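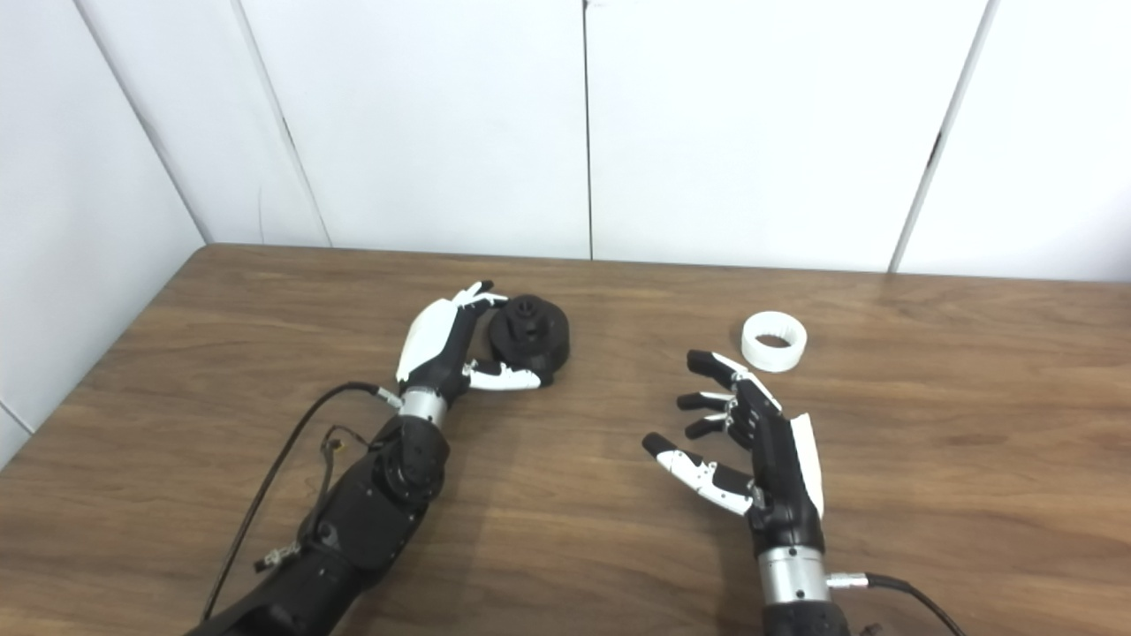

Skultilstead's town workshop will reopen its assembly room in August with new wall panels and a wood table, and the council wants residents to be impressed. The bill came to nearly 450 a head for those who signed up for the first classes. For that, they get off-white panels with thin dark seams between them and a brown tabletop with a streaky grain. It looks clean enough. Whether it needed a contractor from Asden is another matter.

The firm, Vieira, says the room was planned for small-parts work. Its brochure promises a surface that will stand up to 1000 hours of use. No test results came with the brochure, and a request for them has gone unanswered.

The panels have a smudge near the top of one seam already. 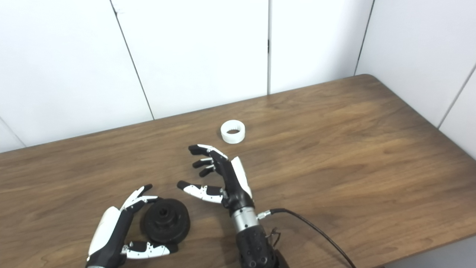 Classes still unpriced

The council has yet to say what a session will cost after the first 300 places are gone. A rival bid from Flalov was turned down, and the reasons have not been published. Questions go to room 248 at the town offices.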